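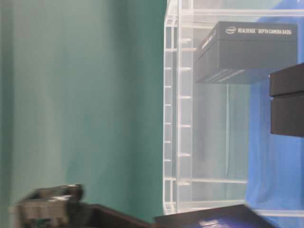

Bukola Ugwu had the kettle on before I found the right door, and she talked me up the stairs from the landing, one hand on the rail and the other holding two mugs by their handles. I had come to ask her about shelves. I'm not sure anyone had ever come to ask her about shelves before, and she was very gracious about it.

She runs the equipment store at Kisident, which takes up one long room above the workshops. There are 962 items on her list, from tripods down to bags of screws, and every one of them has to be somewhere a person can find it.

"When I started, it was all in cupboards," she told me. "Lovely big cupboards with doors. And behind the doors, well! You'd open one and close it again and go and have your lunch. People were ordering things we already had, because who was going to dig through all that?"

So the doors went, and in came clear acrylic. She likes the kind with a ladder of little pegs or notches up the post, and she told me she spent most of one December trying out different heights with a stack of empty boxes and a ruler (she still has the ruler, and showed it to me).

"My first idea was to squeeze in as much as I could. Boxes on boxes on boxes. But then the one you want is always at the bottom, isn't it? And you lift the others off, and you put them down somewhere, and the phone rings. Now I give a box its own level if I possibly can. It looks greedy. My sister came up here and said, Bukola, you are storing air. But I can put my hand on anything." 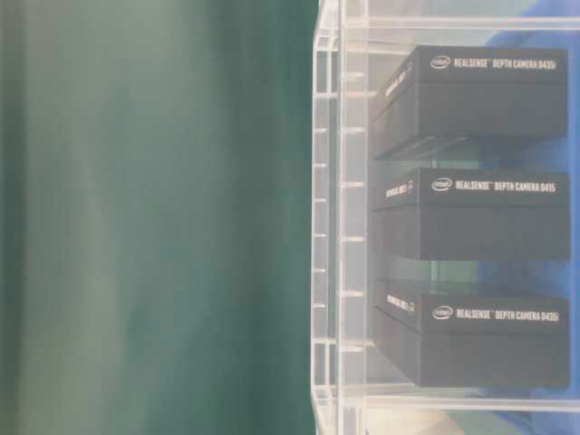

One box to a compartment, with the labels showing.

I asked whether the boxes themselves were worth keeping, as I throw mine out the minute I get home and usually regret it by the weekend. She put her mug down for this one.

"Keep the box! Please. The maker has already done the work for you. It's the right size and it's got the name printed on it. Look at the depth cameras, those are RealSense, the D435i and the D415, and it says so in big white letters, so why would I want to write a label? I used to write labels. I had 553 of them at one point, all in my handwriting, and half were for things that had gone home to another department."

Her rule is that the boxes all turn the same way. She is strict about it, and she says she can tell who has been in the store by the angle they leave things at. Dark boxes are the hardest, in her view, as they run together into one lump on an ordinary shelf. With the clear panels there is light from above and behind, and a bit of space between one box and the next, and that helps a good deal.

Acrylic has its troubles, and she didn't hide them from me. It shows dust. It picks up scratches if you drag things, so she lifts, and she has trained everybody else to lift too. And there is the glare, which can fall right across a label just when you want to read it.

"I move my head," she said, and laughed for quite a while. "That's the whole answer. I tried moving the lamp and I tried moving the shelf, and then I thought, I've got a neck."

We had a second cup of tea and got on to her kitchen at home, where it seems the pasta and rice are run along much the same lines, and her son, who is 7, gets told off for putting the raisins back sideways. She was eager to know how I kept my own cupboards. I changed the subject to budgets.

There isn't much of one, she said, though she has been promised another run of shelving along the far wall once the old cabinets are cleared. She would like every level adjustable this time. She has already measured up, and she got out the drawing, and then the earlier drawing, and we spread them both over the desk and moved the mugs to the windowsill so she could show me where the tripods would go.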